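27 Jan 2019
By Jolanta Piątek

Does your soil need a shot of biochar?

Three readers have asked me since the fall whether they should dig biochar into their vegetable beds before planting in April. The sales pitch is everywhere this winter. Charred wood holds water, holds nutrients, gives microbes a home and stays put for centuries. I believe the last part. On the rest I'd like to see more than a photo of somebody's giant kale.

Most of the good results come from poor, acid, sandy ground in warm places, where almost anything you add will help. A backyard bed in Lovden that has been getting compost every year is a different animal. Our soil tests here tend to come back near neutral or a little above, and a lot of biochar is alkaline. Add enough of it and you may push the pH in a direction your blueberries won't thank you for.

Then there is the nitrogen problem. Fresh char, straight from the bag, can tie up nitrogen for part of the season. The sellers know this, so they tell you to "charge" it first by mixing it with compost for a few weeks. Fine, but when the tomatoes do well, how do you know it wasn't the compost? 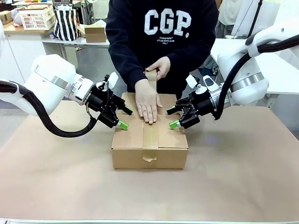

Taping up a box.

Nasrin Zamani ran a small comparison at the Irnis plots last summer, and I give her credit for including beds with compost alone – hardly any home trial bothers. Her beans yielded a bit more in the char beds and her chard a bit less. She wouldn't call it a result and neither will I. Two beds of each and one dry summer can't tell you much.

Price matters too. At the rates on the label, my 200 square feet would have cost me $90, and that was before shipping.
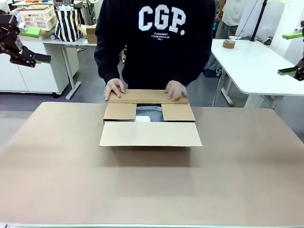 The same money buys a lot of leaf mold, or a proper lab test and enough lime or sulfur to act on it. Kamran Shojaei disagrees with me and says the benefit builds up over years. He may be right. I asked him which years, and he is getting back to me.

If you want to try it anyway, start with one bed and leave the one next to it alone. Wet the char before you spread it, and wear a dust mask – the fine stuff gets everywhere. Write down what you picked from each bed, by weight, and send me the numbers, including the dull ones.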